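Umzug, Woche vier (oder so ähnlich fühlt es sich an)

30. August 2025

Kurz, weil gleich der Typ vom Zählerablesen kommt. Wir sind drin. Also drin im Sinne von: Matratzen liegen, Kaffeemaschine läuft, Router blinkt orange statt grün. Wer bei mir anruft und nur Rauschen hört, bitte SMS. Ja, SMS, wie früher.

Weil so viele gefragt haben, wie das mit dem Umzug ohne Firma gelaufen ist: mittelgut. Ich schreib es runter, bevor ich's vergesse, und ihr könnt euch rausnehmen, was ihr braucht.

Angefangen hat alles im April mit der Kündigung zum Monatsende August. Da dachte ich noch, vier Monate, das ist ewig. Liste gemacht, schön mit Farben, Liste in die Küchenschublade gelegt. Die Liste hab ich vorgestern wiedergefunden, beim Ausräumen der Küchenschublade. Kein einziger Haken dran.

Kartons. Wir hatten erst die gebrauchten aus dem Supermarkt, Bananenkisten und so. Finger weg. Die haben unten ein Loch, durch das alles fällt was kleiner ist als eine Banane. Dann neue bestellt, Festeck heißt die Marke, doppelter Boden, Griffe an den Seiten. Halten was aus. Bücherkartons nur halb voll machen, den Rest mit Pullovern auffüllen, mein Rücken dankt es mir nachträglich. Einen hab ich ganz voll Bücher gemacht, aus Trotz. Der steht jetzt noch im alten Keller und ich muss ihn heute abend holen.

Beschriften! Ich hab auf die Deckel geschrieben. Blöd, sobald man stapelt. Auf die Seite schreiben, am besten auf zwei Seiten, und zwar das Zimmer in der NEUEN Wohnung, nicht in der alten. Bei uns stand auf drei Kartons "Arbeitszimmer", ein Arbeitszimmer haben wir gar nicht mehr. Die sind dann alle im Bad gelandet, war halt Platz.

Transporter: gemietet bei Gradex, unten an der Ausfallstraße. Preis war okay, Übergabe nervig. Ich hatte die Zeit von acht bis sechs gebucht und stand um acht vor verschlossenem Tor. Halb neun kam dann einer mit dem Schlüssel, hat sich nicht entschuldigt, aber mir zwei Packdecken extra gegeben, also gut. Rundgang ums Auto machen und jede Schramme fotografieren, auch die winzigen. Kilometerstand auch. Und nachfragen wo der Tankdeckel aufgeht, ich hab an der Zapfsäule gestanden wie der letzte Mensch.

Helfer. Dreizehn Leute hatten zugesagt, gekommen sind deutlich weniger, reicht aber völlig. Mehr stehen sich im Treppenhaus nur im Weg. Großer Dank an Waqas Butt, der die Waschmaschine praktisch allein in den dritten Stock getragen hat und danach noch die Tür vom Kleiderschrank eingehängt hat, an der ich schon aufgegeben hatte. Waqas, du hast was gut bei mir. Mehrere Essen.

Apropos Waschmaschine: Transportsicherung! Die Schrauben hinten. Ich hatte sie weggeworfen, beim letzten Umzug wohl. Ersatz gibts im Netz, aber nicht bis morgen früh. Wir haben Handtücher in die Trommel gestopft und gehofft. Sie läuft. Sie wandert beim Schleudern ein bisschen Richtung Flur, aber das hat sie vorher auch gemacht.

Essen für die Helfer: keine Pizza. Kommt zu spät, wird kalt, einer isst keinen Käse. Ein großer Topf Linsensuppe vom Vorabend, Brot, Senf, fertig. Dazu Wasser, viel mehr als man denkt. Bier erst wenn das letzte Möbel oben ist, da bin ich streng.

Halteverbot nicht vergessen. Bei uns in der Salinas (so nennen hier alle das Viertel hinterm alten Salzlager, fragt mich nicht) muss man das vorher beantragen und die Schilder rechtzeitig aufstellen. Hab ich gemacht! Das Einzige, was pünktlich war. Stand natürlich trotzdem ein Kombi drin. Geklingelt, bei vier Häusern, Besitzerin war sehr nett und im Bademantel.

Was es gekostet hat, wurde auch gefragt. Alles zusammen, Transporter, Sprit, Kartons, Halteverbot, die neue Küchenarbeitsplatte und die doppelte Miete für einen Monat: 3.935 Euro. Die doppelte Miete ist der dickste Brocken. Wenn ihr irgendwie könnt, Nachmieter suchen und früher rauskommen. Haben wir versucht, der Interessent ist abgesprungen, weil ihm die Fliesen nicht gefielen.

Streichen in der alten Wohnung: in unserem Vertrag stand nur besenrein. Ich hab trotzdem das Kinderzimmer überrollt, das war dunkelblau und ich wollte keine Diskussion bei der Übergabe. Drei Schichten Weiß. Farbe von Rirko, deckt so lala, riecht aber nicht. Beim nächsten mal streiche ich nichts mehr dunkelblau.

Adresse ummelden. Nachsendeauftrag, Bank, Krankenkasse, Versicherung, Stromanbieter, Kita, Zahnarzt, Bibliothek. Die Bibliothek hab ich vergessen und jetzt Mahngebühren für ein Buch über Ordnung im Haushalt.

Was noch fehlt: Lampen. Überall. Wir laufen abends mit dem Handy durch den Flur. Ein Duschvorhang. Der Karton mit dem Besteck, verschollen, wir essen mit den Campinglöffeln. Und der Spielzeugkram muss mal sortiert werden, davon haben wir irgendwie mehr als Möbel.
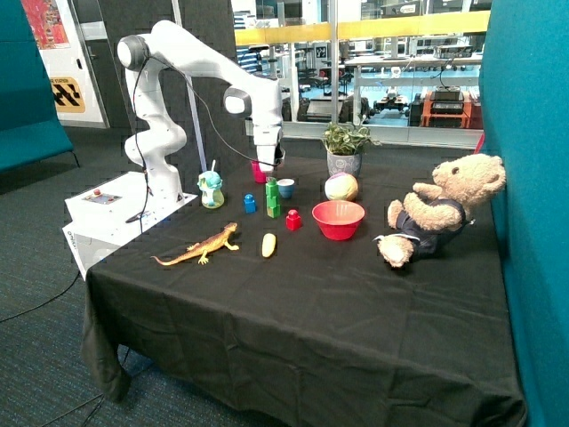

Rosa Becher und allerlei Spielzeug auf schwarzem Tuch.

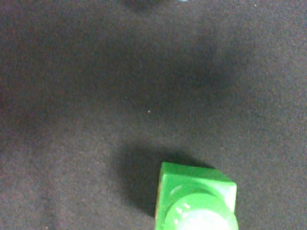 Kam noch per Mail rein: Wie früh muss man mit dem Packen anfangen, wenn man nebenher arbeitet?

Vier Wochen vorher, mit Keller und Dachboden, dann die Sachen, die man in der Jahreszeit eh nicht braucht. Jeden Abend ein Karton, mehr schafft man nach der Arbeit sowieso nich. Küche und Bad ganz am Schluß, und eine Tasche mit Ladekabel, Zahnbürsten, Klopapier und Schraubenzieher kommt nicht in den Transporter, die behält man bei sich.

So, es klingelt. Zähler.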